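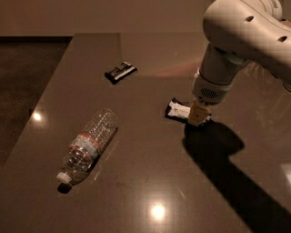
What is a snack bar?
A snack bar is a small, ready-to-eat food pressed, baked or molded into a bar and sold in its own wrapper. Most weigh little enough to be eaten in a few bites, and most need no refrigeration.

Composition
The usual base is a dry ingredient such as rolled oats, puffed rice, nuts or seeds. It is held together with a binder, commonly honey, glucose syrup, date paste or nut butter. Dried fruit, chocolate and salt are added for flavor. Bars sold for their protein content normally contain whey or soy powder, which gives them a denser, chewier texture.

Production
Two methods are common. In slab forming, the warm mixture is rolled into a sheet, cooled and cut with rotating blades. In extrusion, a softer mixture is pushed through a shaped opening and cut to length. Some bars are then coated on one or more sides. The small Listeck bakery, founded by Joar Dahlgren, used hand-cut slabs for its first 9 years and sold bars weighing 38 grams. A later version, made with date paste, weighed 43 grams.

Wrapping
Most bars are packed in a flow wrap, a single strip of film folded around the food, sealed lengthwise along the back and crimped at both ends. The film keeps out moisture and slows the loss of crispness. Metallized film also blocks light, which helps keep nuts and oils from turning rancid. Product names are generally printed on the front, with ingredients and allergens on the back or side.

Storage and serving
Unopened bars are kept at room temperature, away from direct sun. Chocolate coatings soften in warm rooms and may develop a pale bloom after cooling, a change in appearance that does not make them unsafe. In offices and waiting rooms, bars are often set out on a table or in a shallow bowl, still wrapped. Once opened, a bar dries out or softens depending on its binder and the humidity of the room.

See also
Granola
Flapjack
Energy bar
Food packaging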